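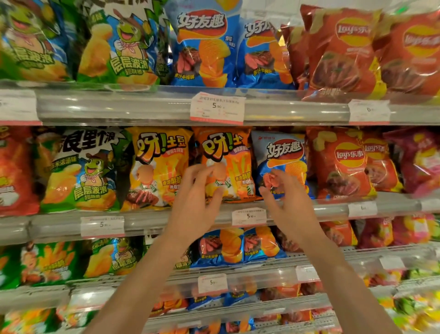

Pleltosum tests chore machines for people who are thinking of paying for one. We are a small outfit, we sell no machines ourselves, and we have been let down by most of the ones we've tried. Shelf tidying is the job we get asked about most, so we keep coming back to chips. A person can pinch the top of one soft bag and have the other hand ready at the bag next door without thinking about it. The machines we've tried want a box.

What we do

A maker sends us a unit and a list of claims. We ignore the list and give it 400 tries at one plain chore. Roltik, tested last July, managed 38 bags before it needed help. Its brochure said "store ready."

Tags are their own headache. A finger pointed at the 5.90 label while the other hand is on a bag is nothing special for a shopper or a clerk. We have yet to test a machine that we'd trust to match the two.

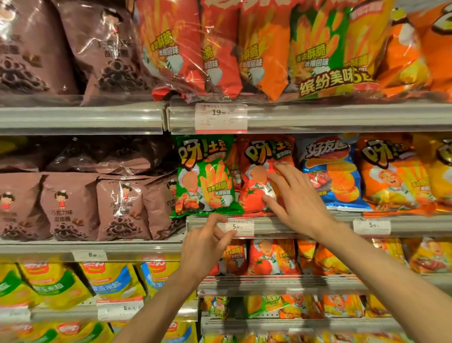
Who pays us

Shops, mostly, and a few families wanting to know if the laundry can be handed over yet (no). Makers can't buy a test or hold back a result. Trindade asked to and was turned down.

Every report is kept on file, including the dull ones. Few of them end in a yes.
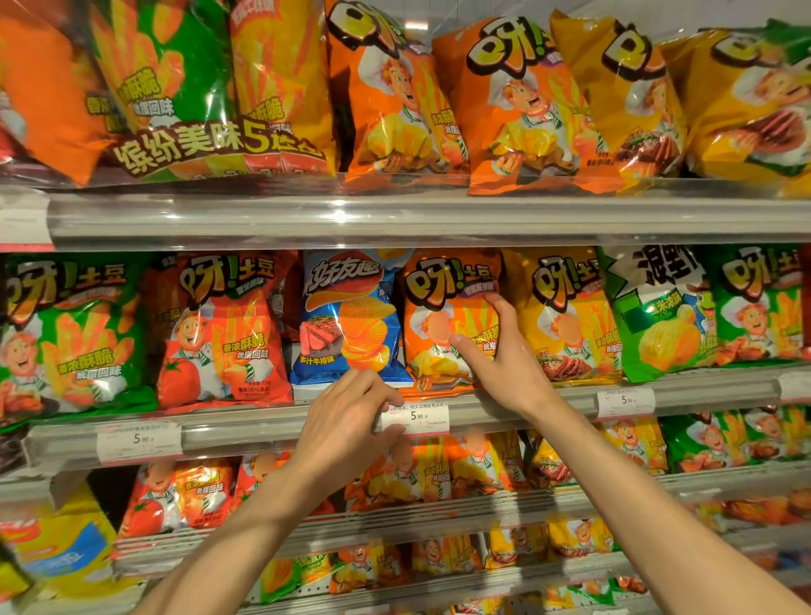

Rhona Cruickshank thinks we're too hard on them, and says a machine that gets the easy shelves right and calls for help on the rest would already be worth having in her store. We'd like to test that one.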